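[kitchen-list] Re: butcher block vs. maple slab, oiling schedule??
Date: 22/08/2020
To: kitchen-list
From: Orozco

Sorry for slow reply, been under the sink most of the week. Answers inline, then some rambling.

> We're down to two quotes for the island top. Kernside wants 1040 for
> a maple top, oiled, delivered, no install. The other place is
> cheaper by a good bit but they only do a film finish and they said
> oil is "a lifetime of chores." Is it? You've had yours since April
> so figured you'd know by now.

Since April yes. Not a lifetime of chores. Oiled it once a week the first month, then once a month, and I skipped July entirely and it was fine. Takes me less time than cleaning the stove. Rag, oil, go away, come back, wipe off the extra. If you don't wipe off the extra it goes sticky and you will hate it, ask me how I know.

Film finish looks great until somebody cuts on it. Then water gets in under the cut and you get a gray line and there's no fixing just that one spot, you strip the whole top. We had that at the rental. Never again.

> Also do you cut right on it or use a board? My sister cuts right on
> hers and it looks terrible (she says it looks "used").

Board. Always a board. I'm with you on the sister question, sorry to her. Also I don't want onion in the same place I roll out pie dough. Onion stays in wood a LONG time. Lemon and coarse salt helps some, not all the way.

We have a big board and a small one and the small one does nearly all the work. The big one comes out for bread and for turkey and otherwise leans against the wall behind the toaster getting in the way.
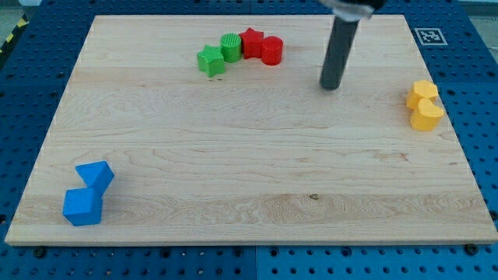

On the price. 1040 isn't crazy for what they're offering but get them to put the thickness in writing. Plerier quoted me one thickness and the paper said another, and when I called they said "nominal." Fine, but then say nominal. I ended up not going with them, mostly over that, a little bit over the delivery window, which was basically a whole day of sitting on the front step.

Ask what the overhang is too. And whether the underside gets finished. This is the one I'd push on. If only the top is oiled the two faces take up damp differently and it can cup on you. Ours had a bare underside and I did it myself in the garage on sawhorses before it went on. Annoying but one afternoon.

> How bad is the movement really? The guy scared me.

It moves. Ours is wider in summer, you can see it at the end by the fridge where I left a gap. Winter I'll find out. Just don't let anybody screw it down tight. Slotted holes or the little figure-eight clips, and leave the screws so the wood can slide. The cabinet guy wanted to run a bead of construction adhesive all the way round and I about fell over.

> What about by the sink?

You said island so I assumed no sink?? If there IS a sink in it I'd think hard. Undermount in wood is asking for it, that end grain sits wet all day. I know people on here have done it and love it and oil it like crazy. I wouldn't. Put stone or whatever by the sink and do the wood on the island, that's what we did and it dosen't look odd at all.

Stains, for the record: turmeric (faded on its own mostly), red wine (gone with a light sanding), and a black ring from a wet cast iron pan that I am still fighting. 23 days and counting. Somebody on here said oxalic acid, is that right? I have some but the label is all skull and crossbones and I'd like to hear from a person who's done it on maple before I open it.

Oh and the oil. Plain food grade mineral oil from the drugstore. The fancy stuff in the tin is the same plus beeswax, smells nicer, costs a lot more. I do use the wax one on the boards every so often. Don't use olive oil, goes rancid. Yes even if your mother did.

If you want to see ours come by, you know where we are, past the Ukthorpe turnoff, left at the feed store. Call first, there may be no floor in the hallway.

Let me know what Kernside says re the underside.

O.

p.s. whoever borrowed the long level from me in April I need it back befor the tile goes in. No hard feelings just leave it on the porch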